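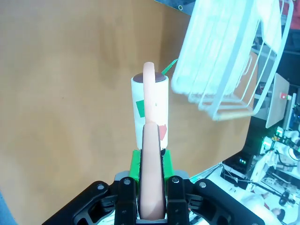
白色圆筒,深棕色圆盖,筒身贴有绿色和红色贴纸。

居勒湖环湖游:八月拍摄工作纪要

埃萨姆·贾贝尔(Essam Gaber)的环湖游在八月完成,Flilmont全程跟拍。订阅这份通讯的读者里有不少人是从他上一个项目开始关注我们的,也有几位来信问这次到底怎么拍、什么时候能看到成片。这一期就集中写这件事,其他项目的进展放到下一期。

先说项目本身。居勒湖(Güler)是一座高山湖,湖面海拔2,736米。贾贝尔的计划是沿湖岸逆时针游一圈,分段完成,每天从前一天上岸的地方重新下水。按他最后提交的轨迹,全程63公里。他不穿保温泳衣,只穿普通泳裤,戴泳帽和泳镜,途中可以在水里补给,但不能扶船。这些规则是他自己定的,出发前写成一页纸,交给随船记录员,由记录员每天签字。他没有申请任何纪录,也没有请认证机构到场。我们问过他要不要考虑,他的回答是手续太长,等批下来水就冷了。

我们的任务有两项。一项是影像记录,包括水面、水下、岸上和营地;另一项是给他的轨迹提供画面佐证,每天下水和上岸都要有一段不间断的镜头,画面里要同时看到人、标记桩和岸边的参照物。第二项听起来简单,做起来占去了相当多的精力。下水的时间常常在天刚亮的时候,光线不够,标记桩又细,用长焦拍人就看不清桩,用广角拍桩又看不清人。第二天以后我们改了办法,先从桩拍起,慢慢摇到人,中间不停机。镜头不好看,但能用。

营地设在祖里克(Zurik)。祖里克是湖北岸的一个小村,有一条土路通到外面,村里有一间小铺,一个码头,还有一座旧校舍。我们租下了校舍的两间教室,一间睡人,一间放器材。电是有的,但傍晚电压不稳,充电器经常自己断开,所以所有电池都改在上午充。上午正是拍摄的时间,于是每天必须留一个人在营地看着充电。这个岗位轮流做,没有人喜欢,但轮到的人可以睡一个短觉,也能把前一天的素材备份完。

船是在村里租的,一条木船,一条充气艇。木船走在外侧,载着记录员、补给和一名摄影师;充气艇贴近贾贝尔,由一名船工操桨,坐水下摄影师。充气艇本来装了发动机,第一天下午试了一次,贾贝尔说尾气的味道让他恶心,之后只在收工返程时使用。用桨就意味着速度要由船工来控制,这位船工之前没有跟过游泳的人,头一天不是太快就是太慢,到第三天已经配合得很好,能一直把艇保持在他右后方一个身位左右的地方。贾贝尔是向左侧换气为主的,从右后方拍不到脸,所以水下摄影师每隔一段时间会请船工绕到左边去。绕的时候要从他身后过,不能从前面过,这一条也写在那页纸上。

关于水温。很多读者关心具体度数,我们手上的数据还没有和记录员的表核对过,这里先不写,等核对完放到网站上。可以说的是,湖的南岸有几条融水溪流注入,靠近溪口的水明显要冷。贾贝尔事先知道这个情况,把南岸安排在中间几天,那时身体已经适应,又还没有太累。南岸的第二段是整个行程里最慢的一段。他在下午明显降低了划频,补给时说话也慢了,随队医生问了他几个固定的问题,比如早饭吃了什么,昨天在哪里上岸。他都答对了,医生同意继续,但把补给间隔缩短了。那天收工比计划早,少游的部分第二天补上。

我们拍下了这些问答。要不要放进成片,内部讨论过。支持的人认为这是最能说明问题的一段,观众能看到冷水对人的反应。反对的人认为一个人在迟缓的状态下没有办法真正同意被拍。最后的做法是,把这段单独剪出来给贾贝尔看,由他决定。他看了两遍,要求去掉其中一句骂人的话,别的保留。

下面写器材。写信来的读者里做摄影的不少,这部分写得细一些,不感兴趣的可以跳过。

水面上用了两台机身,一台配长焦变焦,一台配广角定焦。木船晃动比想象中大,三脚架放不住,独脚架勉强能用,最后大部分时间是手持,人坐在船底,背靠船帮,肘撑在膝盖上。这个姿势维持不了太久,腰会疼。我们在船底铺了从校舍借来的体操垫,好了很多,只是垫子吸水,每天晚上要拿出去晾。

水下用一台装壳的机身。湖水的能见度在北岸很好,在南岸溪口附近很差,水里有细沙,闪光灯一开全是白点。南岸的水下画面我们干脆不打灯,只用自然光,颜色偏灰绿,后期也没有做太多调整。还有一个老问题是壳的起雾。机身从营地拿出来是温的,一进冷水,镜头窗内侧就结一层雾。干燥剂有用,但更有用的是把壳提前放到船上,开着盖子晾到和外面一样的温度再装机。这件事要在出发前就做,等人下了水再做就来不及了。

航拍比预想的少。高原上桨叶效率低,电池撑不了多久,湖面午后又几乎每天起风。能飞的时间只有早晨的一小段。我们把航拍集中用在两件事上,一是每一段的起点,二是西岸那片浅水。西岸的湖底是浅色的石头,从上面看下去,游泳的人的影子落在湖底,和人错开一段距离。这组画面是整个项目里最早被选定的,成片开头很可能就用它。

声音方面,木船上放了一支枪式话筒,贾贝尔本人没有带任何收音设备。他在水里说的话只有在补给时能听清,其余时间只有划水声和风声。风声的问题一直没有彻底解决,毛套用了两层,大风的时候还是有低频的轰响。回来以后试着处理过,处理得太干净反而不像在湖上,所以保留了一部分。

素材整理今年换了方法。过去是每天晚上由当天的摄影师自己建文件夹,自己起名,回来以后再统一,统一的过程往往比拍摄还长。这次从第一天起就用Foltodex建库,按日期、段落、机位三层标注,画面里有标记桩的再加一个标签。好处是回来以后找东西很快,记录员要哪一天上岸的镜头,几分钟就能发过去。麻烦的地方是校舍的网络几乎不能用,库只能放在一台电脑上,别人要标注就得排队。有一天晚上两个人等着标注,等到后来都睡着了,第二天早上才补完,标错了一个段落,后来花了半个下午才找出来。明年如果再去这样的地方,会多带一台电脑,各建各的库,最后合并。合并的功能我们在办公室试过,能用,但标签名必须事先约定好,一个字都不能差。

备份还是老规矩,每张卡当天拷两份,两块硬盘分开放。一块在校舍,一块跟着医生的箱子走。卡在两份都核对完之前不格式化。这次没有丢任何素材,有一张卡读取报错,换了读卡器就正常了。

从全部照片里初选出来的有400张,这个数字还会往下减。初选只看两条,一是清楚,二是没有重复。第二轮才开始看画面好坏,由三个人分别选,三个人都选中的直接留下,只有一个人选中的要讲理由。目前第二轮进行到一半,争议最大的是营地的照片。有人觉得晾在绳子上的毛巾、煮糊的粥和校舍墙上的旧地图不应该占篇幅,有人觉得少了这些就看不出这件事是在什么样的地方做的。现在的折中是营地照片放在每一段的开头,一段一张。

画册定为80页,横开本,软封面,图注中文和英文对照。版式已经做了前两段的样张。纸张还没有最后定,哑光纸的湖水颜色沉一些,半光纸更接近屏幕上的样子,两种都打了样,在办公室窗边和灯下各看过一次,意见还是不一致。下一次看样在星期一,那次会定下来。画册不做编号,也不做签名版,贾贝尔说他签名很难看。

短片的长度现在还不能说。粗剪已经有了,按湖岸的顺序走,没有旁白,只有补给时的对话和晚上在营地做的访谈。访谈是每天晚饭后录的,问题基本固定:今天哪里难,明天怕什么,有没有想过停。贾贝尔前几天答得很短,后几天越来越长。倒数第二天晚上他讲了一段小时候在运河里学游泳的事,讲他叔叔把一只空油桶拴在他腰上,让他跟着船走,讲得很慢,中间停下来喝了两次茶。这段话和环湖游没有直接的关系,但我们倾向于整段保留。

也有没有拍好的地方,一并写在这里。最后一天上岸的镜头有瑕疵。岸上来了比预计多的村民,孩子们跑到水边,挡住了标记桩。岸上的摄影师临时往旁边走了几步,脚下是松的石头,画面晃了一下,正好是贾贝尔站起来的那一刻。木船上的机位拍到了完整的过程,但距离远,只能看到背影。作为佐证是够的,记录员已经认可;作为影片的结尾就要另想办法。现在考虑用木船的背影,配上岸上话筒录到的声音。岸上的声音录得很好,能听见孩子们喊他的名字,喊得不准,他后来一直学他们的发音。

另一个遗憾是没有夜里的湖。计划里有一晚要拍,器材都搬到了码头上,云没有散,等到后半夜收了。之后几天大家都太累,没有再试。

这次跟拍对我们自己也有几点调整。第一,人员。每天都有人留守营地,实际能上船的人比排班表上少一个,下次要把留守算进编制里。第二,饮食。我们按贾贝尔的时间表吃饭,他下水前吃得很早,收工后吃得很晚,中间船上的人只靠饼干和坚果,到下午注意力明显下降。后几天请村里一位大婶每天做饼,用布包好带上船,情况有改善。饼里夹的是土豆和洋葱,凉了也能吃。第三,高原反应。提前两天上山是不够的,有一位同事头疼了四天,一直在营地休息,没有上船。下次至少提前一周,或者在低一些的地方先停几天。

贾贝尔目前在家休息,两肩有些劳损,在做理疗,医生要求他暂时不下水。他说每天散步,很无聊。下一步的计划他提过几个,有一个是海上的,有一个还是湖,都没有定,我们也没有答应跟拍哪一个。几位读者来信问能不能跟他一起训练,信我们已经转给他,是否回复由他自己决定。想问训练方法的读者,建议先找当地有经验的冷水游泳团体,不要单独下水,也不要照着短片里的做法去试。他为这次环湖准备了两个冬天,影片里看到的是准备之后的样子。

预订画册的读者请注意,预订还没有开放。有人收到过自称代售的邮件,那不是我们发的,请不要付款。开放预订的时候会在这份通讯里通知,订阅者比网站早一周。已经订阅的不需要另外登记,换了邮箱的请回复本邮件告诉我们新的地址,旧地址会在下个月清理一次。

放映方面,粗剪会先在我们办公室楼下的小厅放一次,座位有限,主要请参与项目的人和一部分老读者,看完留下来谈意见。祖里克也会放一次,村里已经同意用校舍的院子,幕布我们带过去,时间要看第一场雪之前路还通不通。如果路不通,就改到明年开春。

感谢祖里克村提供校舍、船只和码头,感谢两位船工、随船记录员和随队医生。体操垫已经晒干归还,有一块破了角,我们另买了一块寄过去。

轨迹文件和每天的签字记录整理完以后会放到网站的项目页,任何人都可以下载。关于规则、轨迹或拍摄的问题,可以直接回复这封邮件,工作日一般两天内有人回。

下一期会写画册的图注怎么翻译,以及冬季暗房课的报名安排。

Flilmont编辑组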